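# Left arm drops out mid-grasp, right arm keeps pushing (two arms on a shared rail)

**rail_and_ruin**

Looking for opinions on a fault I can reproduce but can't explain. Setup is two identical arms on one aluminum rail in an enclosed cell, parallel grippers, task is two-sided handling of thin plastic shopping bags with produce in them. Controller is the stock Guerra dual-arm package, firmware unchanged since November.

Symptom: during the two-sided squeeze the left arm loses communication at the wrist. The left side goes to hold with brakes on, as it should. The right side does not get the message and carries on with its commanded closing move until it hits its own force limit. In the bad case the bag is shoved into the stopped gripper and the fruit gets bruised. In the worst case so far the bag split.

Log from the last event, trimmed:

```
L_WRIST comm timeout (3 missed)
L_ARM state RUN -> HOLD
R_ARM state RUN
R_ARM force limit, state RUN -> HOLD
```

The last line should not exist. The right arm should have stopped on the left arm's fault, well before it reached any force limit.

Already done: swapped the left wrist cable, reseated both base connectors, swapped power supplies left to right. The fault stayed on the left.

---

**torque_ledger**

Two separate faults. Please don't let the thread merge them.

1. Left wrist drops off the bus. Annoying, probably wiring.
2. A fault on one arm does not stop the other. That is a safety matter and I would not run the cell again until it is closed.

How is the stop signal passed between the arms, hardware or software?

---

**rail_and_ruin**

Software. Each controller publishes its state and the other one subscribes. The e-stop is hardwired to both and has been tested. The fault stop is not wired.

---

**deltaframe**

Post the cell in its working pose. Wrist timeouts that show up in only one part of a motion are nearly always cable routing.

---

**rail_and_ruin**

Bag between the grippers, both arms at the pose where I see most of the dropouts. The green lights you see on the small boards down by the bases are power only, so ignore them for diagnosis.

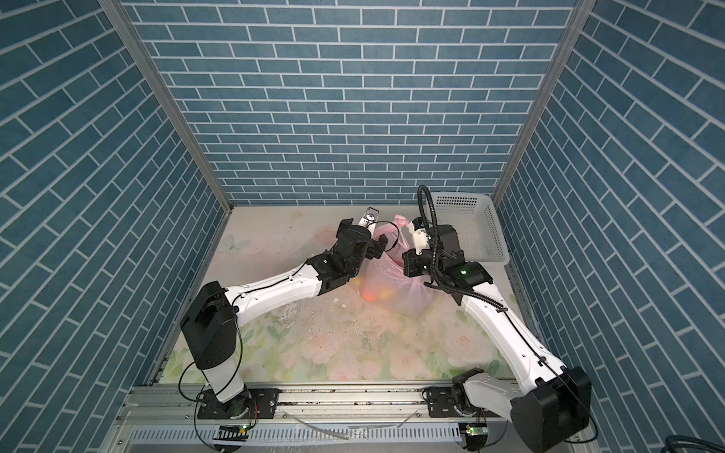
Issue 38, page 3

That line is the reference for our internal fault bulletin, in case anyone from the Landirport site is reading and wants to match it up. The same text is in there with the full log.

Both arms run the same program mirrored. The approach is slow and the squeeze is slower. The dropout comes late in the approach or just after contact, never on the retract.

---

**deltaframe**

Compare your two wrists. The right one has corrugated conduit coming up off the wrist in a proper loop and back down the link. On the left there is a thin bare-looking cable looping out from the wrist toward the bag. Is that the bus cable?

If it is, it can catch on the bag or get dragged by the fingers. Sleeve it and route it the same as the right.

---

**rail_and_ruin**

It is the bus cable. The left conduit was taken off when I swapped the cable and never went back on. But the fault was there before the swap, with the conduit fitted, so that can't be the root cause.

---

**deltaframe**

It can be a second cause with the same symptom. You changed two things at once (new cable, no conduit), so the swap test is void. Refit the conduit and repeat.

---

**mm_per_rev**

I disagree with the cable theory, at least as the main line. Three missed frames is a very tight timeout. The Guerra default on our pair was 10. At three you will trip on noise from the gripper motor when it loads up at contact, and the OP says contact is where it happens. Raise the timeout and watch whether it goes away.

---

**torque_ledger**

No. Raising the timeout makes the left arm slower to report a fault while the right arm is still closing. With fault 2 open, that is the wrong direction. Log the missed frames without tripping if you want data, but do it with the grippers empty.

---

**mm_per_rev**

It's a thin bag of fruit in an enclosed cell. I take the point on principle, but the energy here is small.

---

**torque_ledger**

Enclosed until someone reaches in to clear a split bag. One arm is in hold, so the operator reads the cell as stopped. The other is still in RUN. I have seen that exact sequence on a Clavarlow line and the operator was lucky to get away with a sore hand.

---

**rail_and_ruin**

Agreed with torque_ledger. The procedure here is e-stop before the hand goes in, but the procedure relies on people not being in a hurry.

Test results, grippers empty, no bag, timeout left at three:

| Config | Cycles | Dropouts |
|---|---|---|
| New cable, no conduit | 1000 | 38 |
| New cable, conduit refitted | 1000 | 10 |

The conduit matters and it is not the whole answer.

---

**deltaframe**

So 28 of those go with the routing. For the remaining 10, look at the connector inside the wrist housing. Flex at the end of the reach will work a crimp open and it will look fine on the bench.

---

**mm_per_rev**

Empty grippers also means no contact load, so my noise theory can't explain those 10. I'll withdraw it as the main cause. I still think three is too tight for production.

---

**rail_and_ruin**

Opened the left wrist. One pin in the bus connector was pushed back in its shell. It made contact when the joint was straight and became intermittent with the wrist rotated. Replaced the connector, refitted the conduit, ran the same 1000 cycles: zero dropouts.

On fault 2, the right controller was subscribed to the left arm's state topic, but the handler acted on ESTOP and ignored HOLD. Guerra support confirmed that this is the shipped behavior and that a paired hold has to be enabled by the integrator. Our integrator was Grernberg and it is not in their commissioning sheet.

---

**torque_ledger**

Enabling the paired hold is still a software fix. If the publishing controller hangs, there is no HOLD message to receive. Wire the fault relays in series with both enable inputs.

---

**mm_per_rev**

Or add a heartbeat, with loss of heartbeat treated as HOLD. Less wiring, and you can test it from the console.

---

**torque_ledger**

As an addition, fine. As a replacement I would not sign it.

---

**rail_and_ruin**

Going with the relays, plus the heartbeat for logging. Relay outputs are on the rear terminal block, unused from the factory. Test plan is to pull the left bus connector during a closing move with empty grippers and confirm the right arm drops enable, then repeat with the sides reversed. No bags go back in until both pass.

If anyone else has the same package, check the HOLD handler on both controllers. The setting is per arm, and ours was off on both.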